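Budget planning for hand-held grippers: purchase or lease?

Posted by Tiina Kauppinen, 2020-03-28

Our department at Dorkstead intends to begin collecting manipulation recordings with hand-held grippers. We have been allotted 3925 for the first year and must submit a purchasing plan covering grippers, harnesses, cabling and spare marker cubes. Lappalainen has quoted for outright purchase only. Would members advise buying the full number of units now, or starting with fewer?

Esko Kiiskinen

We faced the same decision at Stostolholm in February. I would recommend that you purchase two complete units and hold back the remainder of the allotment. Our original plan left out consumables, and nearly 16 percent of our spending went to cables, straps and replacement printed markers.

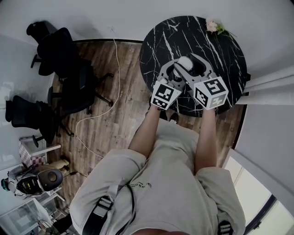 Please also budget for operator time. Each of our operators required five practice sessions before the recordings were usable, and those hours were charged to the equipment line. Request a written price for spare fingers before signing. Delivery of ours took nine weeks.

Siswood

Leasing is cheaper. Ask Lappalainen again.

Tiina Kauppinen

Thank you both. Lappalainen has confirmed that leasing is not offered for this model. I will revise the plan to two units and add a separate line for consumables. Mr. Kiiskinen, was the calibration board included in your price or invoiced separately?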